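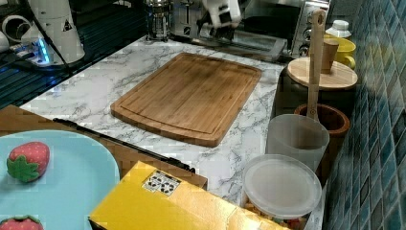
I've been keeping a sourdough starter since May and I have thrown out a lot of flour. This post is mostly a record of what I changed, for my own use, plus a bit for the people who keep asking me for the method. There isn't much of a method.

The starter came from Delyth Penry, who I used to work with. She left it on my step in a jam jar with a rubber band around it and a note that said "feed me daily". I fed it daily for the first while and it did very little. It smelled like nail polish remover and had a grey liquid on top. I poured the liquid off, which I've since read is fine, and stirred it in a couple of times, which I've also read is fine.

The problem was the temperature. Our house is old weatherboard and the kitchen gets down to 14 degrees overnight in winter. I had the jar on the windowsill, the worst spot in the room. I moved it on top of the hot water cupboard and within a few days it was doubling between feeds. 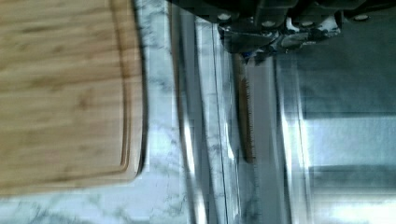 Posted by Fasil Tefera
August 12, 2020

The second thing was the flour. I was using the cheapest plain flour at the supermarket, and for a few weeks even that was hard to get. When the shelves filled up again I bought a bag of wholemeal rye and started putting a spoonful in each feed. It rises faster and smells more like yoghurt than solvent. I don't know how much of that is the rye and how much is the warmer spot, as I changed them close together. If I were doing it properly I would have changed one and waited.

My current loaf is 500 grams of baker's flour, 350 of water, 100 of starter and 9 of salt. The salt is a little under what most recipes say. I mix everything except the salt, leave it for half an hour, then add the salt with a splash more water and squeeze it through with my hands. After that I fold it when I remember, usually four times over the evening. I've skipped folds altogether and the bread was flatter but fine for toast.

It goes into the fridge overnight in a colander lined with a tea towel. You can buy cane baskets for this. The tea towel needs a lot of rice flour rubbed into it or the dough sticks, and picking wet dough out of a tea towel is a miserable way to start the morning. I lost the top of one loaf that way and baked it anyway.

For baking I use my mum's old cast iron pot with the lid on, 25 minutes at 240, then lid off at 220 until it's the colour I want. I preheat the pot for longer than seems sensible. I've burnt my wrist on the rim twice, same place both times. Lowering the dough in on a sheet of baking paper has fixed that.

Then you have to let it cool. I used to cut it straight away and complain it was gummy. Now I bake in the morning and we have it at lunch.

A few other notes from my book:

Loaf 5 was the first one I'd have given to anybody else. I gave half to the neighbours.

The loaf with olives needed no salt at all. Next time I'll dry the olives on a paper towel first, there was a purple wet patch around each one.

I tried a loaf with half spelt and it spread all over the place. Might suit a tin better. I do have a tin, a long narrow one from the op shop, and I keep meaning to line it and try.

Discard pancakes are good. Discard crackers are good if you roll them thinner than you think and leave them in until the edges go brown. I've given up on discard banana bread, it comes out sour and heavy and the kids won't touch it.

I now keep the starter in the fridge and feed it once a week, the night before I bake. I was worried it would die. It went nearly 14 days at one point when we were all crook and I forgot about it, and it came back after two feeds on the hot water cupboard.

Delyth rang last week to ask for some of it back. Hers had gone pink, and the advice on pink is to bin the lot and scald the jar. I dropped some over in the same jam jar she'd given me, minus the rubber band, which has perished.

I also dried a bit as insurance. You spread it thin on baking paper, leave it until it flakes, and crumble it into an envelope. Mine is in the drawer with the birthday candles. I haven't tried reviving any of it yet. I'll do that before spring and put up how it goes, and if anyone local wants a spoonful of the live one, leave a comment and I'll put some aside at the next feed.

This site uses cookies to remember your comment details. By continuing to browse you agree to their use. Accept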